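Bench inspection checklist: opened desktop computers
Nornton reuse workshop, bay 18
Filled in by: Cosmin Anghel
Form version: Wakus 2135, August

1. Case on its side, stable, nothing under it.
Pass. The form asks for a "level, suitable surface" and never says what suitable means. I have taken it to mean the case doesn't rock.

2. Mains lead out, power button held in afterwards.
Ticked by Bo-ram Maeng before I started. I would like a second signature on this one. A tick tells me somebody had a pen.

3. Board clear of loose screws and clips.
Pass, looked over with a torch. I doubt anyone finds a lost screw among that many small parts at the end of a shift.

4. Processor socket inspected and protected.
Query. The socket is open and bare with its metal retention frame round it. I can find no rule on how long it may stay like that. Fit a cover or write down a time limit.
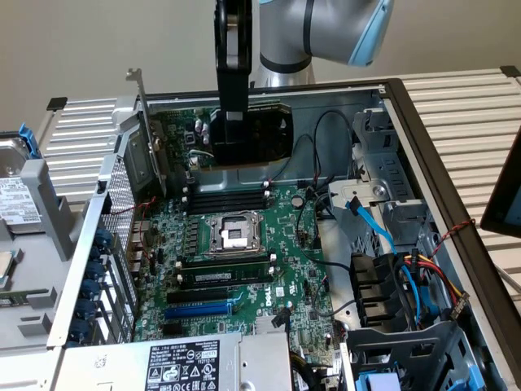
Item 4: Dell tower, processor socket empty, blue drive cables at lower right.

5. Memory slots checked.
The four black slots above the socket are empty and there is a module in one of the lower ones. The stock sheet has a single box marked "memory: yes/no". Yes to what?

6. Coin cell present.
Present. The form wants "condition: good". I can't judge a battery by looking at it and neither can whoever wrote the form. Left blank.

7. Cables clear of the work area.
Pass, with doubts. The black ones arch over towards the board and could be snagged by a sleeve or a tool. The Sadeghi guidance says to tie them back, and I have yet to meet anyone who does.

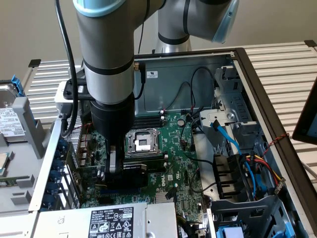 Tying them takes 30 seconds, so I don't accept that there is no time for it. Put ties on the bench and see if the excuse changes.

8. Sharp edges.
Fail. The form calls case metal "low risk". Page 37 of the Trirkanero handbook says gloves at all times, so one of them is wrong. I'd back the handbook.

9. Safe to continue?
Yes, once items 2 and 4 are answered in writing. A nod across the bay will not do.

Signed: C. Anghel
Second check: to be signed by B. Maeng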